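Unit 4: Collecting Demonstrations

Course notes, Vicente Ocampo

Last unit we treated the training set as given. This unit covers where it comes from. The running case is the Wodow parcel task: pick up a parcel, turn it label up, set it down on a pallet. The policy learns from recordings of people doing the work by hand, seen from head height.

The current set has 2,195 episodes. After review, 2,124 were kept. Most of the rejected ones failed for the same reason - the hands left the view before the parcel was released.

4.1 What counts as an episode

An episode starts when the first hand moves toward a parcel and ends when both hands are clear of it. One parcel per episode. If the worker changes their mind and takes a different parcel, end the episode and start a new one.

Mixed piles are worth more than tidy ones. Cartons, product boxes and small taped parcels stacked against a wall force different grips, and the labels face different ways. With a small parcel, one hand often goes on top and the other on the front face. Record both hands even when one seems to do little.

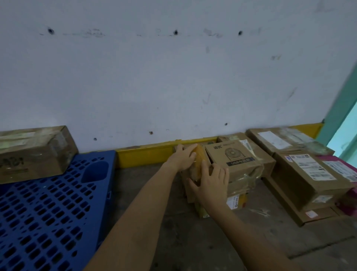 4.2 Annotation

Each episode gets a start time, an end time, a grip type and a result. Use the 13 grip types in the Sutero sheet and do not add your own. If two types fit, pick the one in use at the moment of lift - Ximena Tapia will go over disputed cases in lab.

4.3 Splitting the data

Split by site, never by episode. Episodes from one site share the same floor, walls and light, so a random split makes the test score look too good. For the homework, train on Gandier and test on Costello.

Reading for next time: the handout on action spaces, first half only.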